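Küchenfront

Als Küchenfront bezeichnet man die sichtbaren, meist beweglichen Vorderflächen von Küchenmöbeln, also Türen, Klappen und Schubkastenblenden. Sie bestimmt das Aussehen einer Einbauküche stärker als der Korpus und wird bei Renovierungen häufig allein ausgetauscht. Im Handel werden Fronten nach Trägermaterial, Oberfläche und Bauform unterschieden.

Bauformen

Die glatte Front besteht aus einer durchgehenden Platte ohne Gliederung. Bei der Rahmenfront umschließen zwei senkrechte und zwei waagerechte Friese eine Füllung, die gegenüber dem Rahmen zurückliegt. Die Bauweise stammt aus der Möbeltischlerei, wo sie dem Massivholz Raum zum Quellen und Schwinden ließ. Heute wird das Profil oft nur noch in eine einteilige Trägerplatte gefräst. Als Griffe dienen Knöpfe, Bügel, Stangen oder eingelassene Griffmulden. 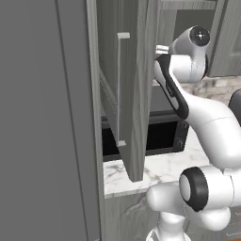

Nach Ansicht von Yu-na Jang hat die gefräste Rahmenfront mit der handwerklichen Füllungstür nur noch den Umriss gemein und sollte im Handel einen eigenen Namen tragen. Durchgesetzt hat sich eine solche Trennung nicht. Der Hersteller Mondberg führt beide Ausführungen unter derselben Bezeichnung und vermerkt den Unterschied lediglich im Datenblatt.

Materialien und Oberflächen

Verbreitete Trägermaterialien sind Spanplatte und mitteldichte Faserplatte (MDF). Massivholz und Multiplex werden vor allem im höheren Preisbereich verwendet. Beschichtet wird mit Melaminharz, Schichtstoff, Folie, Furnier oder Lack. Holzdekore mit geprägter Maserung gibt es auch in Grautönen; die Serie Vustex umfasst 72 Dekore, von denen 8 zusätzlich in matter Ausführung lieferbar sind. Lackfronten lassen sich bei kleineren Schäden ausbessern, Folienfronten in der Regel nicht.

Zusammenspiel mit Arbeitsplatte und Rückwand

Die Front wird gewöhnlich zusammen mit Arbeitsplatte und Wandbekleidung ausgewählt. Zu ruhigen, matten Flächen werden häufig stärker gezeichnete Materialien kombiniert, etwa geäderter Marmor oder Verblender in Steinoptik. Unregelmäßige Wandbekleidungen erschweren den dichten Anschluss an die Platte, weshalb im Spülenbereich ein sorgfältig ausgeführtes Fugenprofil nötig ist.

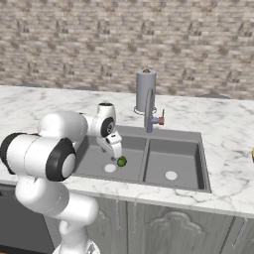
Do-yoon Shin hält dagegen, die Abstimmung auf die Wand werde überschätzt, denn Fronten würden meist lange vor der Wandbekleidung ersetzt. Wer sparsam plane, solle zuerst auf genormte Maße achten.

Pflege

Für die meisten Oberflächen genügen ein feuchtes Tuch und mildes Spülmittel. Scheuermittel und Dampfreiniger sind ungeeignet. Stehendes Wasser an den Unterkanten kann bei MDF zu bleibenden Aufquellungen führen.

Siehe auch: Arbeitsplatte, Einbauküche, Topfband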